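October 7, 2024
Two-arm bench, rules of practice, second pass

Started from Idalina's draft, the one she wrote in April when we only had the Bralach cell to worry about. Most of it still holds. What it doesn't cover is two arms sharing the same space, so today was spent going through it line by line at the bench with Yabsira and marking what needs to change.

Rule 1, keep-out. The draft says one arm in the middle zone at a time. That can't stand for handover work, where both grippers have to meet. New wording: both arms may enter the middle zone only when the task sheet names it a handover task, and the operator has a hand on the stop before either arm moves. Anyone else at the bench stays behind the line.
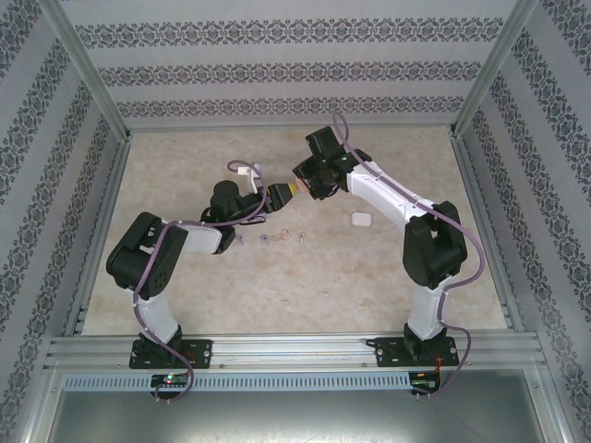
Grippers meeting over the middle of the surface, small items left and right of them.

Rule 2, cables. Ruoxi wants a cable check written in as its own step. Agreed. The purple cables need enough slack for full wrist travel, but a loop that can drop beside the gripper is a loop that can get pinched. Check at three poses: home, full reach, handover. Initial the sheet for each. If a tie has to be moved, redo all three - no partial sign-offs.

Rule 3, speed. Handover tasks run at the reduced setting until the task has 564 logged cycles without a stop. Olga asked where 564 came from. It's the length of the Cardoso trial block and we've kept it so the logs line up. Fine by me, but the reason should be in the document, so I've added a note.

Rule 4, items on the surface. The draft says "clear the area", which people read in different ways. Changed to: only items listed on the task sheet may be on the surface, and each goes back in the tray at changeover.

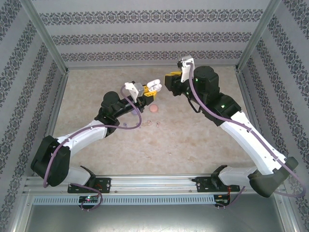

Small things with lids or hinges get their own line under rule 4. They can change shape in the grip, and the force limit set for the closed item isn't always right for the open one. Task sheet to state open or closed at start, and the limit for each. Yabsira will go back through the Tirnunness sheets and fill in the ones that are blank.

Rule 5, boards and wiring at the front rail. No tools laid on the rail while power is on. Look at the board lights before enabling and write down what you see, including the colour. "Lights OK" is not an entry. Connectors are to be pulled only with power off at the wall.

Rule 6, wear. Inspect finger pieces and base fasteners every 3000 cycles. Aurora's counter reads 2630, so the first inspection under the new rule comes up soon. She'll do it with Ruoxi so that two people know the steps.

Still open:
- who can sign a restart after a stop. Draft says "a competent person", too vague. I'd like names on the wall.
- whether Prorneo's checklist replaces ours or sits beside it. Olga is reading it.
- wiping down the surface. No interval in the draft. Put in end of shift for now.

Marked-up copy is in the blue binder. Comments in pencil please, with initials.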